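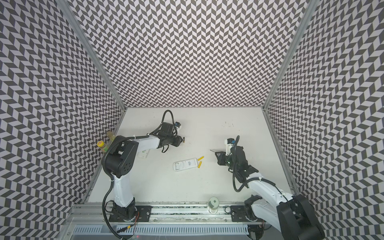 Kuraso: a collection of zigzag patterns

Kuraso is a set of 3622 written-out zigzag patterns, mostly herringbone and chevron, gathered from weaving notebooks, parquet plans, brick paths, knitting charts and quilt blocks. Every pattern is a small plain text grid you can open in any editor, plus one row in a table saying where it came from and what we think it should be called. I love these patterns, I've been drawing them on envelopes since school, and it makes me very happy that they finally live somewhere other than a shoebox!

Maintained by Ashraf El Fassi (grids, scripts) and Pei-shan Hsieh (weaving drafts, naming, most of the patience).
Last updated: 29 Jan 2024

What's in the folder

patterns/ holds the grids, one file each
index.csv has one row per pattern
names.txt is the list of pattern names we use, with spelling variants
sources.txt lists the notebooks, plans and site visits
tools/ has the tiling and mirroring scripts

Reading a grid

A grid is made of dots and hash marks. A hash is dark, a dot is light. The grid is the smallest piece that repeats, so to see the full pattern you lay copies side by side and one above the other. The script tile.py does this for you and prints the result in the terminal, which is a lovely way to lose an afternoon.

A two-color pattern needs nothing else. If the source had three or more colors, the extra ones are letters starting at a, and the key is in the notes column of index.csv.

Columns in index.csv

id: short code, never reused
name: one of the names in names.txt
craft: weaving, floor, brick, knitting, quilt or other
width, height: size of the repeat in cells
mirror: yes if the pattern is unchanged when flipped left to right
source: code from sources.txt
checked: initials of whoever compared the grid with the source
notes: anything else, sometimes quite a lot

Herringbone or chevron?

This is the question we get most, and I enjoy it every time. In a chevron the slanted pieces meet point to point along a straight line, so the zigzag runs through cleanly. In a herringbone the pieces are offset where they meet, and the end of one butts against the side of the next (floors) or the diagonal breaks and shifts over (cloth). Weavers call that shift the cut, and Pei-shan can spot it from across a room.

Plenty of patterns don't care about our definitions. Printed ones are the worst for this, with slanted blocks that have small gaps between them, and two sensible people will file the same one under different names. When that happens we pick a name for the name column and put the other in notes as "also read as". So please search both! 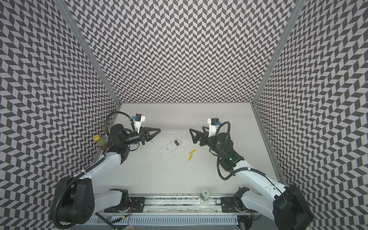

Small slanted tiles in zigzagging columns, black and white.

Where the patterns came from

The biggest single source is the Pellwood notebooks, 53 of them, full of twill drafts in pencil with scraps of cloth pinned to the pages. The drafts are wonderful. Whoever kept them liked to try a pattern, dislike it, cross it out and draw it again two pages later with one thread moved, and we kept the crossed-out ones too (notes column, "struck").

The Busasdale set is all floors and paths: 63 patterns copied on foot, on our knees, with graph paper. Brick paths settle and get patched, so for these we wrote down the pattern the bricklayer was clearly following and listed the odd bricks in notes.

The Sqalli charts are knitting and quilting. Knit stitches are wider than they are tall, so these grids look stretched when printed as squares. Use the --stitch option in tile.py and they settle down nicely.

Distortion

A grid is flat and a real wall, sleeve or staircase is not. Rows that are perfectly even on paper pinch together with distance and fan out close up. If you are adding a pattern from a photo, find the part that faces you most squarely and copy from there, then check your repeat against a second spot.
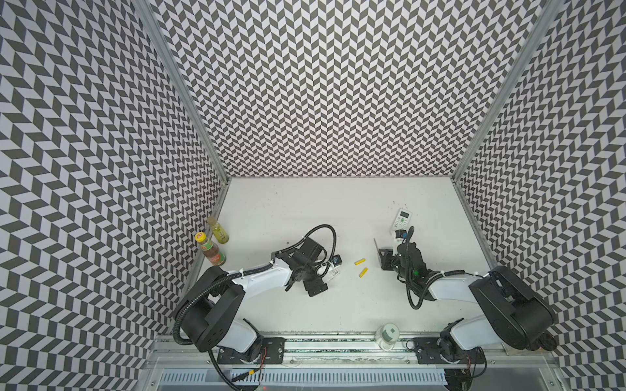 Chevron walls in gray and white, the side ones at a slant.

Known problems

Some quilt grids have dark and light swapped compared with the source. The pattern is right, the colors are inverted.
The mirror column is blank for patterns with letters in them.
tile.py gets slow past 500 repeats across.

Adding a pattern

Send one grid per file, with a source and your initials. Leave the id blank and we'll fill it in. New patterns are merged in a batch in March, and corrections go in whenever they arrive. Zigzags from bathroom floors are very welcome, and so are scarves!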